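机器人怎么学收拾工具箱?

先说一件事:机器人刚出厂的时候,啥也不会。真的。给它一把锤子,它不知道那是锤子。

那怎么教?写一大堆命令?“手往左17毫米,再往下……”太累了,东西挪一点点就全错。所以很多人换了个办法:**做给它看**。

## 两种教法

**第一种,手把手。** 人直接抓住机器人的胳膊,带着它走一遍。像小时候大人握着你的手写字。胳膊里的关节会记下来:刚才弯了多少,转了多少。

**第二种,遥控。** 人坐在旁边,手里拿操纵杆,或者另一副小一点的机械臂。人动一下,机器人跟着动一下。有点像打游戏,不过比游戏难多了!夹子没有你的手指那么灵,也摸不出东西滑不滑。

Harpreet Simard 是 Gukbridge 工作室的老师,专门教机器人干活。她说第一天遥控,夹一把螺丝刀夹了半个小时,最后掉地上了。
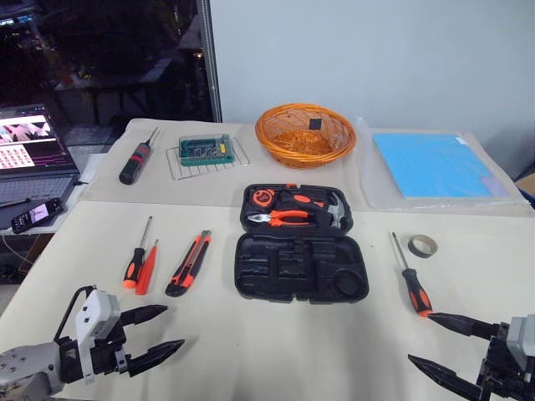 *两只黑夹子,一个打开的工具箱。锤子、卷尺和钳子在盖子上,底下那层还空着。*

工具箱为什么难?你想想看。每样工具都有自己的“座位”,就是那些凹进去的槽。形状不一样,放歪一点就卡不进去。螺丝刀又细又长,夹中间还是夹手柄?美工刀呢,刀头朝哪边?你收拾书包的时候根本不用想,机器人每一步都得学。

## 一遍够吗?

不够。差远了。

Harpreet 的小组给这个练习起名叫 Undeo。同一件事他们示范了500遍。每一遍都换一换:螺丝刀斜着放,横着放,离箱子远一点,近一点。要是每次都摆得一模一样,机器人就只会死记硬背,换个位置就傻眼了。

每次示范要记两样东西:

- 摄像头看到了什么
- 胳膊和夹子是怎么动的

然后电脑把他们对在一起,慢慢找规律:“哦,看到这样的画面,手就该这样动。”

做坏了的怎么办?有的要删掉。小组删了122遍,大多是夹歪了、碰倒了。不过有些别急着删,比如没夹住,再夹一次,夹住了。这种很有用,机器人能学会怎么补救。

## 你也来试试

找个朋友。你当机器人,他当遥控的人。

1. 你把眼睛蒙上,两只手都只准用拇指和食指。
2. 桌上放铅笔、橡皮、尺子,还有一个笔盒。别放剪刀和小刀!
3. 朋友只能说“左、右、上、下、前、后、夹、松”。
4. 把东西全装进笔盒。

装好了就换人。再把铅笔换个方向,从新来一次。是不是快了一点?那就再把笔盒也挪个地方。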